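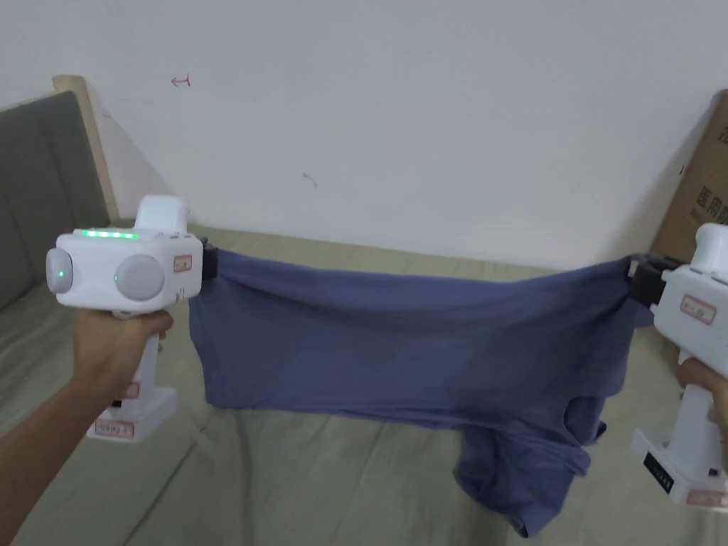

Fodum garment handling, progress report to Grellari, April

Work in this period covered T-shirt folding on the bed station at Bosulholm. The 12 planned shirt tasks are now scripted, and 3 remain to be reviewed by Kostiuk. Nearly 3,000 folds are logged to date.

Each fold begins with the shirt crumpled on the sheet. The operator lifts it by two corners, pulls one edge taut and lowers it flat.

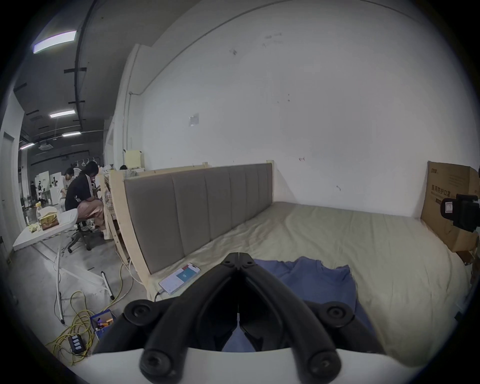

Bed station with blue cloth on the sheet, headboard at left.

The fitted sheet is left wrinkled between folds. Smoothing it each time added 10 seconds per cycle – too much for a full shift – and made no difference to the finished fold.
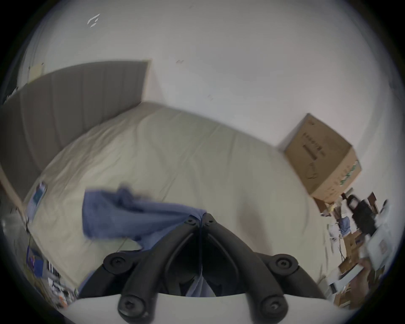
Blue cloth held just above the bed.

Open items: a second shirt size, long sleeves, and a written standard for an acceptable fold. Nazar Hnatiuk will circulate the draft standard before the next payment request. Spending is within budget – no change to the schedule is requested.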